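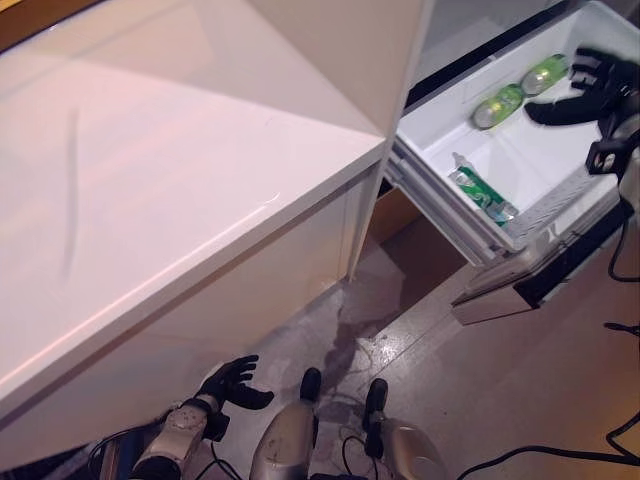 From: the list member in Bralgate
To: Tamuno Home Preserving List
Date: 10 Jun 2024
Subject: Re: Sauerkraut going soft after the second week

Dear all,

I read the message below two times before I answer, as I had the same trouble in my first winter in Bralgate. I keep the part I am replying to, so that new members can follow.

> Hello list. I have made three jars this autumn and every one is
> good at the first taste, sour and crisp. Then in the second week
> the cabbage becomes soft and has a flat flavour. I shred it fine
> in the food processor, salt it by feel, and leave it on the shelf
> above the stove where it is nice and warm. There is no mould and
> the smell is fine. Should I throw it out? And is it the cabbage,
> the salt or me? My neighbour says to put in a vine leaf.

First the question of throwing out. If there is no mould, no pink colour and no slime, and the smell is clean and sour, then I would still eat mine. Soft cabbage is good in soup or cooked slowly with apple and caraway. But you have the jar in front of you and I do not, so if you have a doubt, please put it in the compost.

Now the causes. I think there are several together.

The shelf above the stove is the one I would change today. When the cabbage ferments in a warm place it goes very quickly, and it is ready before you expect it. After this it only becomes softer. My mother kept the crock in the stone passage between the kitchen and the yard, where you would not like to stand without a coat. In my present house I use the floor of the linen cupboard on the south side. It takes longer to become sour, but the crunch stays until spring.

Salt by feel is possible for a person who has done it for many years. I have done it for many years and I still use the scale. For each 500 grams of shredded cabbage I take 10 grams of salt, which is 2 per cent. Please weigh the cabbage after you have taken off the outer leaves and the core, not before. I made this mistake once with a large batch and it was so salty that we had to rinse every serving. Use a plain salt. The kind does not matter so much, but spoon measures are not reliable, as coarse salt and fine salt fill the spoon differently.

About the food processor I have a strong opinion, and I know some on this list will not agree. The grating disc tears the leaf and makes it wet and small. I cut with a knife, in strips the width of a shoelace. If you must use the machine, take the slicing disc.

The vine leaf: your neighbour is not wrong. The leaves have tannin, and many people put them with cucumbers for this reason. With cabbage I tried it in two jars and could not taste or feel any difference from the jars without. Oak leaf and blackcurrant leaf are used too. It does no harm if the leaf is clean and not sprayed.

One more point you do not mention is the age of the cabbage. The heads that come to the Bralgate market after the first frosts are heavy and tight, and when you cut them the juice stands on the knife. Those are the ones to buy. By September what remains in the shops has been stored for a long time and feels light in the hand. I do not ferment it, I make coleslaw.

When the sauerkraut tastes right to you, move it to the refrigerator, also if the recipe says to wait more weeks. The cold does not stop it completely but it makes it very slow. Press the cabbage down so it is under the brine, and close the lid. I have eaten mine up to 9 months later. It was a little more sour and a darker colour, and the family finished it without complaint.

I also want to ask something for myself. The weight stones for my old Ollunholm crock are broken, and the shop in Brustis does not carry them any longer. At present I use a small plate and a jar of water on top, but the plate does not fit the curve and pieces of cabbage float up at the side. Does any member know a potter who would make a pair of half-moon weights to measure? They should be unglazed, or with a glaze that is safe for acid. I can post a paper pattern.

Please tell us how the next batch goes. If you try one jar above the stove and one in a cool place, with the same cabbage and the same salt, I would like very much to read the result.

With kind regards from Bralgate

--
Tamuno Home Preserving List
To leave the list, send a message with the word "unsubscribe" in the subject line.
Please trim quoted text when you reply.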